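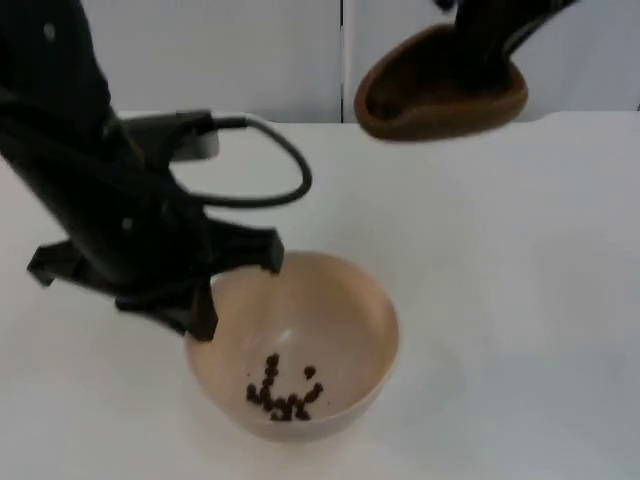
Greltard pauses two-arm trials after gripper fails to stop

Robotics firm Greltard has paused part of its test programme after one of its two-arm systems carried on closing its gripper when an operator had pressed the stop button. No one was hurt.

The fault happened in April at the company's test site in Burau, during a run of kitchen-style tasks in which one arm handles a bowl and the other works a scoop. Greltard said the operator pressed stop at 2.40pm after noticing that the arm at the bowl was slow to follow commands. Both arms came to a halt, but the fingers of one gripper went on closing for several seconds and cracked the rim of the bowl.

The operator was behind the line marked on the floor and was not within reach of either arm. Power to the whole bench was then cut at the wall.

An internal report, a summary of which was put on the company's website this week, traces the problem to the cable that carries power and signals to the gripper. The cable is left with a loop of slack so that the wrist can turn freely. After months of use one of the wires inside had begun to break where it enters the connector, and the signal was dropping out when the wrist was turned to its furthest point.

That alone should not have been dangerous. The report says the gripper's control board, made by supplier Bretico, was set to finish its last command if it lost contact with the main controller. It should have been set to hold still. The stop signal was sent but did not reach the board, and the separate power cut-off fitted to the arm did not cover the hand.

"The stop button has to stop everything, and on this bench it did not," the company said in its summary. "We had tested it many times with a sound cable. We had not tested it with a bad one."

Greltard has 13 benches of the same type. Checks on the others found early wear in the same cable on two of them – both had been used mainly for tasks with a lot of wrist movement. The worst of the cables had done more than 2000 hours. There was no set date for replacing them, and the daily inspection sheet asked staff only to look for damage to the outer cover.

All the cables are now being changed, and the gripper supply is being wired into the main cut-off. Bretico has sent out a new settings file and has told its other customers to check how their boards behave when contact is lost. The supplier said it had received no other reports of the fault.

Safety consultancy Dizon, which was asked to look over the report, has recommended that the stop test be repeated at the start of every shift with the gripper cable unplugged. It also wants the floor line moved back to 70cm from the table edge.

Work on single-arm benches has not been affected. Greltard expects the two-arm trials to be halted for up to eight weeks.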